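Vaisselle à la main : Pilaso promet 40 % d'eau en moins, à voir

La régie Pilaso l'assure : ses locataires de Lelten pourraient réduire de 40 % l'eau consacrée à la vaisselle, sans s'équiper d'un lave-vaisselle. La méthode tient en deux bacs et une affiche. Le chiffre, lui, vient d'un essai mené en mars dans 69 logements, tous volontaires, donc sans doute déjà attentifs à leur robinet.

« Nous n'avons pas vu les relevés d'avant l'essai », observe Ingeborg Kuhlmann, de l'association de locataires Silard. Telma Palma, responsable du projet, répond que la méthode de calcul sera publiée « prochainement ». Aucune date n'est avancée, et la baisse des charges reste au conditionnel.

L'affiche conseille aussi de laisser sécher les assiettes à l'égouttoir, ce que beaucoup faisaient déjà. 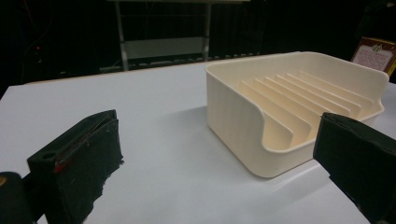 Réunion publique

Salle Albers, à 18 h 30. Entrée libre.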